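# Grokitdale Puppet Barn: February Notes

4 February 2018

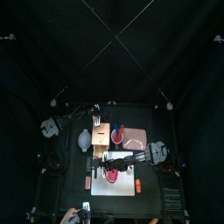 ## The roof, again

The winter show closed after 8 performances, and 477 people paid to see it, a record for us if you leave out the year of the free soup. Renata Jara rewrote the second act twice during the run. Those of you who came early saw the goat live. Those of you who came late saw him become mayor. Both versions have their defenders, and both have written to me.

Ticket money came to $3,190 after the heating bill, and we had plans for it. New stage lights, mostly, and chairs that don't announce it when you shift your weight. Then the roof over the coat room let go during the thaw and the plans got simpler. Bernel Roofing can start on the 19th. Until then, please keep your coat on, which the heating will encourage anyway.

## Spring workshop

Birthe Lykkegaard is back to teach papier-mâché heads, two evenings, all ages. Last spring's class made nearly 200 noses and very few heads to put them on. She has asked me to say that this year everybody starts with the skull.

Bring an apron and newspaper. The *Prevano Courier* holds paste well, and several of you have told me you've been looking for a use for it.

## Lost and found

One gray mitten, one thermos, a set of upper teeth (puppet, we think). Ask at the side door.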